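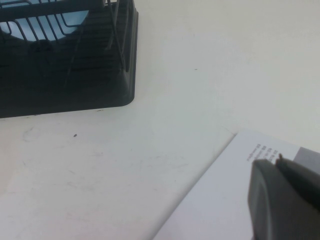

29th March. Quick one, I have to give the desk back by dinner.

So the Kaveo kit. I've had it for 4 weeks now and people keep messaging to ask if they should buy one, so I'm just going to dump my notes here and fix them up later (I won't).

What you get from Wurovex: arm, two-finger gripper, little wrist camera, power brick, clamp, a bag of screws with two sizes mixed together. Thanks for that. Setup guide is one folded sheet. The good guide is online and you have to register to see it, which annoyed me enough that I left the box shut for a whole evening.

Assembly was fine. Took me up to 267 minutes including a sandwich and one joint I put on backwards. The sheet says 105. Maybe if you've built one before.

The jobs I've been giving it are dull desk stuff. Pick up a sheet of paper. Move it over by the organizer. Put it back. Paper is a horrible thing to hand a gripper, it's flat and slidey and there's nothing to grab, and that's why I picked it. Any kit can lift a foam block in a promo video.

Results so far: fingers come down on the page no problem. Getting an edge up is the hard part. Best trick I found is to push the sheet to the edge of the table and pinch the bit hanging over. Slow but it works more often than not. Thicker card, much better. Receipts, forget it.

The wrist camera. Mixed feelings. Really nice to have the view move with the hand, and the software finds dark things on a white table very fast. White paper on a white table is another story. It leans on the shadow along the edge, and if I switch the lamp off it gets lost and just sort of hovers. Also the fingers block a good chunk of the view right when you need it most. Tapia (the older kit, I wrote about it in July) had the camera set further back and I miss that alot.

Stuff I like:

- quiet. Can run it with someone asleep next door
- finger covers pop off without tools
- the undo button in the teach mode!! every kit should have this

Stuff I don't:

- cable is too short, mine pulls tight on any reach to the left
- app logs you out constantly
- replacement parts only come through Civumport and shipping took forever. I waited longer for one finger cover then for the kit

It's logged 2,531 moves according to the app and nothing has come loose except the clamp, which I retighten when I remember.

Would I buy it again? Yeah, at the sale price. Full price I'd wait and see if they do a longer cable. If you already own a Tapia I'd stay put for now.

Next I want to try getting pens in and out of the organizer. Will post how that goes, plus my lamp settings for the paper thing, a couple of you asked for those.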